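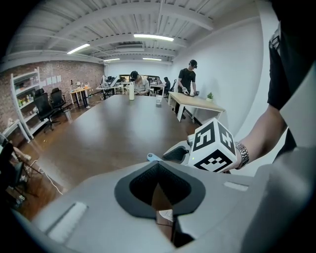

## About Winero

We run meeting and work rooms by the day, out of one floor in Vallcombe. Small outfit. We started with a single long table bought from a law office that was closing down, and everything else got built up around it.

**What you get**

- The big room — long conference table, dark brown wood, desks to the side and further back for anyone who needs to get on with something else
- The Ostapchuk room, smaller, 2 windows, door that shuts properly
- Paper cups, water, coffee till 3 in the afternoon
- A plant or two. Please dont water them, we do that Friday

Groups use the big room however they like. Some sit round the table all day, some spread out and take the desks, headsets on, heads down. Both fine. If you want things moved, ask us first, the table is heavier than it looks and the floor marks easy.

**Looking after the table**

People ask. Glossy top, shows everything. Soft cloth, barely damp, then a dry one, along the grain. We used a spray from the supermarket for the first year and it left a haze that took all of November to get off. Now its Usex polish once a month and nothing in between. Cups are ok on the wood if they're paper. Hot mugs no — coasters are in the drawer by the door.

**Booking**

Whole floor takes 30 people. Day rate for the big room is $370, half days by arrangement. Ostapchuk room is cheaper, call for the price, it depends on the day. Keys from the front desk, back to the front desk when you leave.

Before you go: cups in the trash, bottles in the blue bin, chairs pushed in. Wipe the desks if you ate at them. We come through in the evening and do the rest.

Parking is behind the building, enter from the side street. The sign is small, go slow.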